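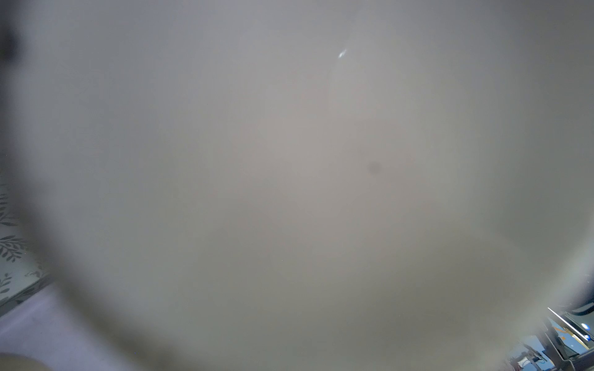 Naa Appiah told me I was washing up all wrong, and that I'd been doing it wrong for as long as she'd known me. Plates first, she said, is how you end up with greasy glasses. I'd called her to ask whether baking soda would take the gray marks off my old dinner plates, and what I got was twenty minutes on the order of operations (glasses, silverware, plates, pans, and heaven help you if you get creative).

So this month's column is about plates. Pale ones, mostly, the kind that live in everybody's cabinet and never get talked about.

I own far too many. Last winter I pulled every last one out onto the kitchen table because the shelf had started to bow, and I ended up with six different stacks and not one complete set. Some were from my first apartment. Some came from my aunt, who bought Holst stoneware a piece at a time and never did get to the soup bowls. And there was one lonely Citik saucer I'd been using under a houseplant, poor thing!

The first thing I did was run my thumb over all of them. If you've never done this, try it, it's oddly relaxing. You're feeling for chips along the rim and for rough patches where the glaze has worn down. Anything with a chip on the eating side went in a box for the garage, where it can catch drips under paint cans. Anything with a crack went straight out, even the one I loved, with the blue line.

Then the marks. Those gray pencil-looking scratches on light dishes are very often metal that has rubbed off your knives and forks, and the glaze underneath may be perfectly fine. I made a paste of baking soda and water, about as thick as frosting, and went at it with a damp cloth in small circles. Most of them came up. The stubborn ones got a second round after dinner, with the radio on, and two plates are simply going to stay the way they are. I've decided I like those two.

Do test a spot on the back first, especially on anything with gold on it or a painted pattern, and go easy. I got cocky with a Mundix dessert plate and took the shine right off one side.

Now, stacking. I used to pile everything by size, as high as it would go, and then wonder why getting at a dinner plate meant lifting a small mountain. These days it's eight to a stack, with a paper towel between the good ones, and bowls get their own shelf. Glasses moved over by the sink.

And yes, Naa, I wash the glasses first now. I tried it your way on a Thursday night after a big pot of chili, and they came out so clear that I called her up to say so. She wanted to know what I was doing about the pans.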